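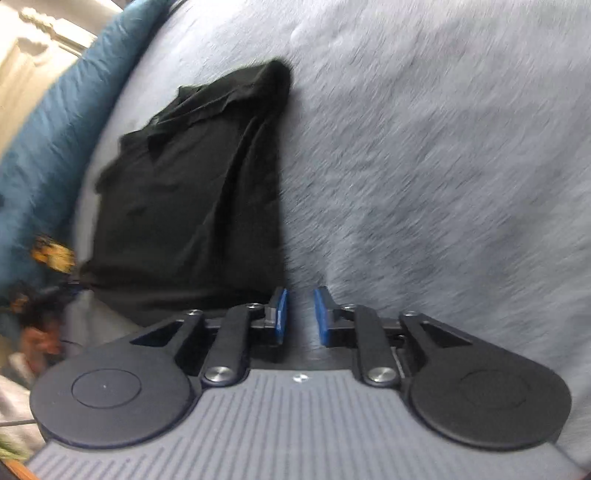
What happens to mattresses and sofas left beside the bins at the Grolmont transfer yard?
They go on the bulky waste list and are picked up on the next Tonovico run. The wood and metal are pulled out for recycling wherever that can be done, and the rest goes to landfill. Residents can save everyone a trip by booking a pickup first.

The question came from the public box and was read out at the start, so the answer is printed first in these minutes.

GROLMONT WASTE AND RECYCLING WORKING GROUP
Minutes of the regular meeting, Jun 16, 2021
Yard office, upper room

Chair: Nadiia Boiko
Also present: the yard supervisor, two route drivers, the Tonovico contract manager, the schools liaison, and residents from Petkov Street and the Nestora apartments. Apologies received from the county recycling officer.

1. Minutes of the last meeting
Approved with one correction. Under "Glass," the word "weekly" should read "every other week." The chair thanked the resident who caught it.

2. Yard supervisor's report
A great couple of months! The new cardboard bay is open and drivers are already using it without being asked. Cardboard used to get rained on in the old corner and a lot of it was turned away at the mill, so having a roof over it is a real step up. The supervisor passed around the weighbridge slips for anyone who wanted to look.

The gate on the east side still sticks. A new hinge is on order. Until it arrives, cars should come in by the main gate and keep left of the cones.

Green waste is piling up faster than it can be shredded – no surprise at this time of year. The shredder will run on two extra mornings until the pile is down.

3. Nestora apartments food scrap trial
This took up the longest part of the meeting and there was a lot of good feeling in the room about it. The trial has 38 households signed up, up from 30 when it started. Each has a small lidded caddy for the kitchen, emptied into the shared brown cart behind the building.

The Nestora resident reported that people like it, and that the neighbors who were most worried about smell have come around. The paper liners do tear if they are left in too long. Several people had tips on this, and the favorite was a sheet of newspaper folded into the bottom of the caddy.

The driver on that route said the cart has been very clean, with only the odd plastic bag in it. He would like the cart moved a few feet closer to the curb so he can get the lift onto it without blocking the ramp. The building manager will be asked.

Agreed: carry on with the trial through November, then decide whether to offer it to Petkov Street. The Petkov Street resident asked for it to be noted that her block is ready whenever the group is!

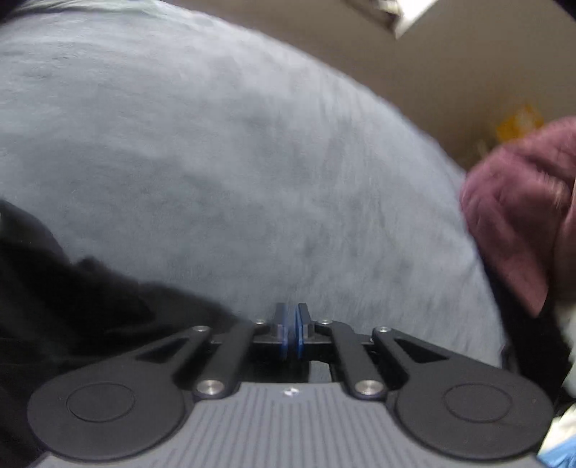
COLLECTIONS AND ROUTES

4. Roll-off container rental
Tonovico has changed how it handles bookings for the 8-yard container. Customers now choose a drop-off window when they call, and the driver phones ahead when he is on the way. The contract manager said the phones have been calmer already, and the drivers present backed that up.

There was a good discussion on what people put in these containers. Paint cans, car batteries and tires are still turning up under loads of lumber and drywall. The group would like the rental sheet rewritten so that the "please keep out" list is on the front page in large type. The schools liaison offered to have a go at the wording and bring a draft next time.

A resident asked if a container can stand on the street overnight. It can, with a permit from the town clerk and reflectors on both ends.

5. Missed pickups
Fewer than last time. Most were on the hill, where parked cars keep the truck from making the turn. The drivers suggested swapping the direction of that route so the turn is made downhill. Everyone thought this was well worth trying, and it will start with the next schedule.

6. School visits
The liaison gave a lively report. Two classes toured the yard and saw the baler running, which was a huge hit. Their posters on sorting metal from plastic will go up along the fence by the drop-off lane. Ms. Boiko asked that a thank-you note go to both teachers.

7. Action items
Supervisor – fit the gate hinge, run extra shredder mornings.
Chair – write to the Nestora building manager about the cart, send thank-you notes.
Contract manager – new hill route in the next schedule.
Liaison – draft rental sheet, hang posters.

8. Other business
The used oil tank will be closed for one day for cleaning, with a sign at the gate beforehand. A resident asked about taking old bicycles. The supervisor is happy to set aside a rack for them near the scrap metal and will report back.

Meeting closed. Next meeting in the same room.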